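Home News Features Food Letters Archive

We use cookies to remember your settings. Accept Manage

Running the village bread round
2024-09-17

The bakery at Kiltis has sold bread from the same counter for years, but most of its loaves now leave by the back door. Three mornings a week a van takes them up the valley to Crichton and the farms past it, 376 loaves on a normal run. The woman who drives it asked us not to print her name. "They all know who I am anyway," she said.

She took the round on in May, when the shop in Crichton closed. Before that she worked in the packing room at Gullberg, a flour mill.

"I start loading at ten to five. The tins go in last as they come off first. If I get that wrong I'm climbing over the rye at every gate."

Orders are left on paper in a box by the bakery door, or phoned through the night before. She doesn't like the phone orders. People change their minds, she said, and then say they didn't.

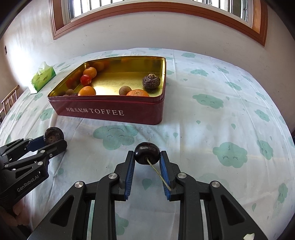

A toffee tin on the table, with fruit inside.

The price of flour has been the main worry. A large white loaf went up twice last year and the bakery lost a few of its older customers.

"I don't blame them. You can get a sliced loaf in town for half that. But the bus fare's gone up as well, so some of them have come back."

The van has done 1743 miles since its last service and needs a new side door. She has asked for a second-hand one from a yard in Fendis and is still waiting. In the meantime the door is held with a strap.

Winter is harder. The top road is not gritted, and last January the round stopped for four days. This year she wants to leave spare loaves in a freezer at Crichton hall, if the hall will pay for the electricity.

Would she go back to the mill? "No. It was warmer, I'll give it that. But I finish at eleven now and I've got the afternoon."

Orders for the next round close at six the evening before.

Related
Crichton shop building still for sale
Hall roof fund reaches 1138 pounds
Letters: the top road and the grit bins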